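Opinion

Bring back the long lunch

By Nisha Gautam

My office started closing for lunch in March, and I have turned into the sort of person who talks about it at parties. The doors shut, the phones go to voicemail, and we all sit down and eat. I love it so much!

Before that I ate at my desk for years. Crackers, mostly, or last night's rice out of the tub, with one hand on the mouse. I thought I was saving time. Then I'd hit 2 p.m. and read the same email four times before I understood a word of it.

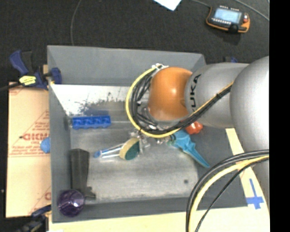 The idea came from Kai-wen Yu, who had worked for a while at a print shop in Daroneck where the whole crew ate together every day, owner included. She didn't make a speech about it. She just brought in a huge pot of noodle soup one morning and plugged in a burner, and by noon the smell had done all the arguing for her.

I know the case against. People with kids want to leave early, and a longer lunch can mean a later finish. Rajkumari Dwivedi, two desks over from me, said so on the first day and she still skips it on Fridays to make the school pickup. Good for her! A shared lunch that you're forced to attend is a meeting with sandwiches, and I wouldn't defend that for a second.
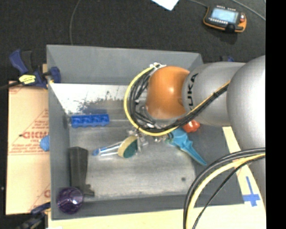 But give people the choice and a decent table, and most of them will come. I've learned how to fold dumplings. I know whose father grew up on a goat farm, and I've heard the full story of the wedding in Okonden where the cake went to the wrong hall (twice!). When something goes wrong in the afternoon now, I walk over and ask for help, and it doesn't feel like bothering a stranger.

It costs us very little. We bought a secondhand table for 81 dollars and somebody's aunt gave us the chairs. The soup burner is still going strong - so is the argument over who makes the better dal, which I intend to win next week with my mother's recipe and a lot more garlic.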